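September 19, 2022 – skate workshop notes

Second pair of Granström blades back from Lemham. Ivar Nygård wants the goalie steel flatter than last December, so I reground both on the Gridov wheel, three passes a side, then a 400 stone by hand. Left edge still reads high at the heel.

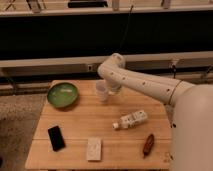

Edge level is the main problem. The gauge gives a different figure each time it is reseated, and I suspect the magnet. Checked it against the tabletop first, on the wide section behind the seam, with the white arm reaching over toward the small cup. Same drift there, so it stays with the gauge.

Tyra Haugen skated the player pair at Skostness and reports good bite on the inside edge, slight chatter in hard stops.

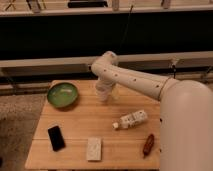 Table and arm, right-hand side.

Chatter may be burr. Restoned that pair, 2 strokes per side, and left the hollow alone.
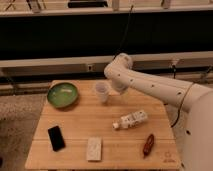
Holder screws next. Ivar's right holder moves under thumb pressure at the rear post – hole is worn, not the screw. Planks as pale as these make a dropped black screw easy to find, so the teardown goes on the wooden table. Order rear-post inserts before touching the left.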